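The Long Table Comes Back to Travine

217 shares | 38 comments

I grew up eating at a table that was too big for the room. You had to turn sideways to get past it to the fridge, and if my uncle was already sitting down you just didn't get to the fridge. When my parents moved to Costbridge they sold it to the first person who showed up with a truck, and I have been a little bit mad about it ever since.

So when I heard that people in Travine were buying long tables again, I took the bus up in September and stayed two nights. I wanted to know who has the space! Most of the houses on the hill were built for mill families and the kitchens are tiny.

Meenakshi D'Souza laughed when I asked her. She and her husband knocked out a wall for theirs. It came from the old Magbanua boarding house, which opened in 1868 and fed its lodgers in shifts, and it seats 21 if you borrow chairs and don't mind elbows. She does homework with the kids at one end while bread dough rises at the other (under a towel, next to the mail, next to a bicycle pump). "I stopped clearing it," she told me. "We just move down."

I loved that. My own table is a round thing from a chain store and the minute you put a laptop on it, dinner is canceled. 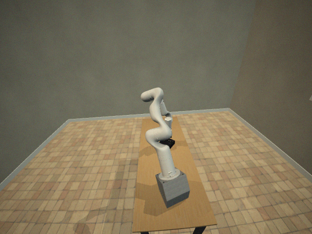

Plenty of length to work with: a narrow wooden table over a tiled floor.

Width turns out to be what everyone argues about. The old boarding house tables were skinny, and you can pass the salt across without standing up. Newer ones tend to be wide, and they look great in a catalog, but you end up shouting at the person opposite you over a no-man's-land of candles. Shoaib Magsi builds them both ways in a shed behind the Ilter feed store and will tell you, at some length, that wide tables are for people who don't like their guests.

His cost $3,740 for the full-length version, benches extra. I gulped. He said most customers split it with a brother or a parent, and a few have worked out a deal where the table spends winter at one house and summer at the other. I asked how you get it through the door. The legs unbolt, and then you need four strong people and a lot of patience on the stairs.

Magsi finishes everything with oil and told me to stop worrying about rings from glasses. Wipe it down, oil it again when it looks thirsty, leave the scratches alone. He also thinks benches beat chairs, and there we disagree, because my back is not what it was and I like something to lean on after pie.

On my last night Meenakshi had me over for lentils and a very good plum cake. I sat in the middle, which I'd recommend, as you get both conversations. Her youngest fell asleep on the bench around dessert and we kept talking over him until the coffee ran out.

I've measured my apartment twice since I got home. If the couch goes, I can fit one.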